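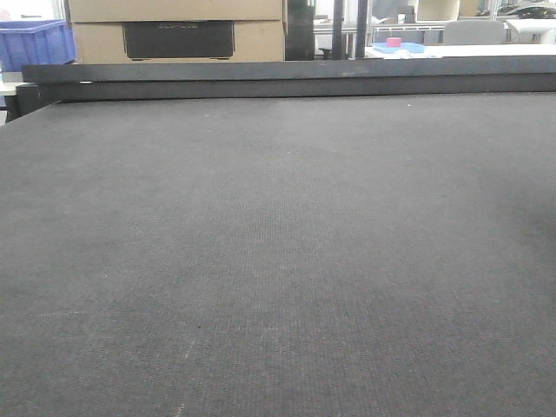
Fig. 4. Dark grey work mat

4. Setting up the Clarel sewing machine for heavy cloth

Read section 3 first if the machine is new to you. These steps cover canvas, denim and thick wool.

4.1 Placing the machine
1. Choose a firm, level table. A mat under the machine cuts down noise.
2. Stand the machine with the handwheel to your right. Leave enough room behind it for the cloth to feed away freely.
3. Plug the foot pedal into the socket marked P, then plug in the mains lead.

CAUTION: Switch off at the wall before changing the needle or the presser foot.

4.2 Needle and thread
1. Raise the needle to its highest point.
2. Loosen the clamp screw and take out the old needle.
3. Push the new heavy needle up as far as it will go, flat side to the back. Tighten the screw.
4. Thread the top with strong polyester. Wind the bobbin with the same thread.

Note: Order spare needles under part number 456. A pack holds 23.

4.3 Tension and trial seam
1. Set the tension dial to 2 and the stitch length to its longest setting.
2. Fold a scrap of your cloth in half and sew a short line.
3. Look at both sides. Loops underneath mean the top tension is too low – turn the dial up by half a mark and sew again.

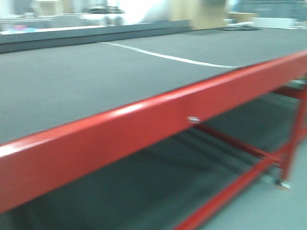
Fig. 5. Table with red front rail
Aliki Theodorakopoulos writes that on waxed canvas she had to go up a mark and a half before the loops went, and that she now sews two trial lines before every bag. Waxed cloth does often need more tension. Wipe the presser foot afterwards with a dry cloth.

4. If the seam still loops, take out the top thread and rethread with the presser foot raised.

CAUTION: Do not pull the cloth through from behind. The needle may bend and strike the plate.

For zips and piping, go to section 5.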